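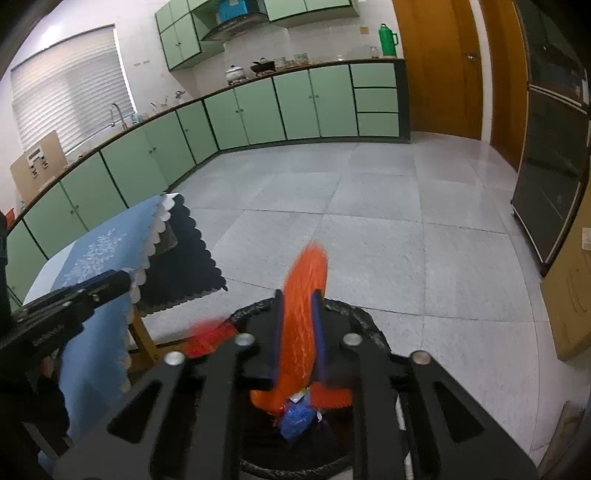
5월 소식지: 봉투를 모아 둔 봉투에 대하여

어느 집에나 봉투가 든 봉투가 하나쯤 있다. 싱크대 아래 문을 열면 손잡이에 걸려 있고, 안에는 언젠가 쓸 봉투들이 서로를 껴안은 채 눌려 있다. 우리 집 것은 몇 년째 커지기만 한다. 꺼내 쓰는 속도가 넣는 속도를 이긴 달이 한 번도 없다.

이번 달 살림 꼭지를 맡으라는 연락을 받고 처음에는 발코니 허브 얘기를 쓰려고 했다. 그런데 바질이 먼저 죽었다. 그래서 버리는 얘기를 쓴다. 나로서는 이쪽이 경험도 훨씬 풍부하다.

계기는 우리 동 게시판에 붙은 종이 한 장이었다. 3층에 사는 한네 토를라시우스 씨가 이사를 앞두고 집을 비우면서, 나온 물건을 전부 적어 붙여 놓은 것이다. 모두 239점. 제목은 '가져가실 분'이었는데 사흘이 지나도록 없어진 것은 종이를 고정했던 압정뿐이었다. 목록에는 뚜껑 없는 반찬통, 통 없는 뚜껑, Jakine 믹서기의 사용설명서(믹서기는 없음), 그리고 '용도를 모르는 나사 한 줌'이 있었다. 나는 웃으면서 읽다가 중간쯤에서 웃음을 멈췄다. 우리 집 서랍을 누가 대신 적어 준 것 같았다.

토를라시우스 씨는 나중에 계단에서 만났을 때 이렇게 말했다. "적어 보니까 버리기가 쉬워지더라고요. 나사 한 줌이라고 손으로 쓰고 나면 좀 부끄럽거든요." 그 말을 듣고 집에 와서 나도 적기 시작했다. 12줄까지 쓰고 커피를 마시러 갔고, 그날은 돌아오지 않았다.

다음 날 다시 시작하면서 세운 원칙은 단순했다. 한 번에 서랍 하나만 연다. 추억이 있는 물건은 뒤로 미룬다. 배우자의 물건은 건드리지 않되 한숨은 쉴 수 있다. 마지막 조항은 우리 집에서 꽤 격렬한 협상을 거쳤고, 한숨의 길이에 제한이 생겼다.

제일 오래 걸린 곳은 욕실도 옷장도 아닌 싱크대 아래였다. 거기에는 청소하려고 산 물건들이 있는데, 그 물건들 때문에 거기를 청소할 수가 없다. Pondo 세제는 이름만 다른 것이 세 통 나왔고 셋 다 바닥에 손가락 한 마디쯤 남아 있었다. 합치면 한 통이 될 것 같지만 세제는 함부로 섞는 게 아니라고 하니, 하나씩 끝까지 쓰기로 했다. 솔도 문제다. 새 솔을 사면 헌 솔은 '더러운 데 쓰는 솔'로 강등되고, 그다음 솔이 오면 '아주 더러운 데 쓰는 솔'이 된다. 우리 집에는 그보다 더 아래 계급도 있었다. 그 솔이 닦을 만큼 더러운 곳은 이제 우리 집에 없다고 믿고 싶다.

과자 봉지와 포장지는 쉬울 줄 알았다. 그런데 깨끗한 비닐은 따로 모으고 양념이 묻은 것은 일반 쓰레기로 가야 하는데, 그 '묻은'의 기준을 놓고 가족회의가 열렸다. 나는 헹구면 된다는 쪽이고 배우자는 그 물이 아깝다는 쪽이다. 회의는 2시간 만에 결론 없이 끝났고, 봉지는 그동안 식탁 위에서 말랐다.

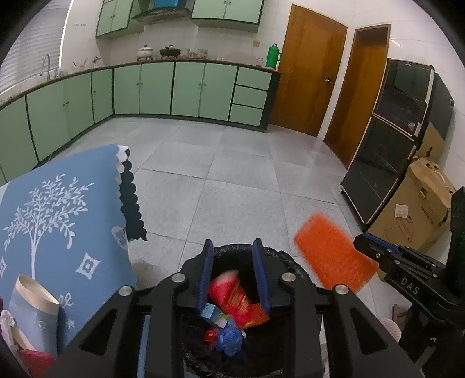 독자 편지: 클래티드사이드의 난나 하프스테인 님

지난달 냉장고 꼭지에 답장이 왔다. Clatedside에 사는 난나 하프스테인 님은 냉장고 문에 '들어온 날'을 적는 종이를 붙였다고 한다. 처음 일주일은 온 식구가 날짜를 적었고, 그다음부터는 본인만 적었으며, 지금은 종이에 피자집 전화번호가 적혀 있다고 한다. 그래도 겨자가 네 병인 것은 알게 되어서 당분간 겨자는 안 산다고 하셨다. 우리 편집실은 이 정도면 성공으로 친다.

하프스테인 님은 질문도 하나 보내셨다. 봉투를 삼각형으로 접어 보관하는 사람은 대체 어떤 사람이냐는 것이다. 주변에 수소문해 보니 우리 어머니가 그런 사람이었다. 어머니는 드라마를 보면서 접으신다. 100회짜리 연속극이 끝나면 서랍 하나가 찬다고 한다. 접은 봉투를 쓰시느냐고 여쭈니, 아까워서 못 쓴다고 하셨다.

알림

Thygesen 수선 가게 앞의 헌 옷 수거함이 가게 뒤편으로 자리를 옮겼다. 예전 자리에 옷 봉투를 두고 가시는 분이 아직 있어서 가게 주인이 매일 아침 직접 나르고 있다. 허리가 썩 좋은 분은 아니다.

안 쓰는 반찬통 뚜껑은 소식지 편집실 앞 상자에 넣어 주시면 짝을 찾아보겠다. 지금까지 맞은 짝은 한 쌍인데, 둘 다 내가 넣은 것이었다. 상자는 월말까지 둔다.

다음 호는 신발장이다. 한 짝만 남은 장갑이 왜 거기서 나오는지 아시는 분은 편집실로 연락 바란다.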